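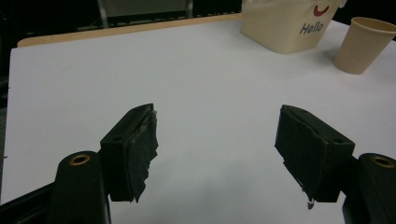
Fig. 1. Two black fingers, taped pads, a wide gap.

Week 2 handout: Bid, ask and the space in between
Instructor: Laimutė Lill

Last week we priced a token as if it had one price. It has at least two, and you will always get the worse one.

Take Cullosix, our practice coin. The best bid is 90, the best ask is 152. The spread is 62, and a news site will report the midpoint, 121, at which you can neither buy nor sell.

Terms to know:
Bid - the most a buyer will pay right now.
Ask - the least a seller will take.
Depth - how much you can trade before the price notices you.
Slippage - what you call it afterward.

Homework: using the Leltis order book, work out the average cost of buying 705 coins. Show your steps. "It went up" is not a step. Questions to Kristaps Ķēniņš, who grades these.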